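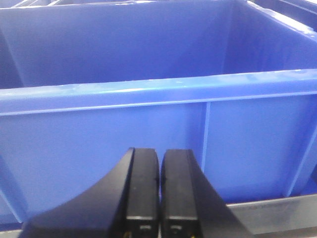 How many demonstrations does the arm need before it can do the shelf task alone?
For the present task we plan on 600. This number comes from the first half of the project, where the results stopped improving much after that point.

Progress report to the Kasby fund, second period
Prepared by Nermina Dimitriou, Zulbridge
December 22, 2018

In this period we moved the work from the table to the shelf. The operator now guides the arm by remote control, with a hand controller, and watches the view from the wrist camera on a screen. The task is to come up to a blue storage bin, close the fingers on its front rim and pull the bin forward on the shelf. When the arm is in place the operator presses a pedal, and the recording is saved with the positions of all joints.

Teaching by hand, where a person holds the arm and moves it directly, was used until June. It is easier to learn, but the person's hands came into the camera view and the recordings were of less use for training. We keep this method only for setting the start position.

Two operators were trained at the Guzmán site. Each of them needed 5 days until the movements were smooth. The most difficult part for both is to judge the distance to the bin in the last moment before contact. The wall and the rim have the same color, and on the screen the depth is not easy to see. We asked Clulico for a second camera at the side of the shelf. They have accepted, but the delivery is late.

The cost of the controller repair was 2,000 euros, which was not in the plan. We covered it from the travel budget and ask you to approve this change.

In the next period we want to complete the recordings with empty bins and begin with filled ones. The operators have also asked for shorter sessions, and we will try this first at Guzmán. A list of the failed recordings, with the reason for each, will be sent together with the next invoice.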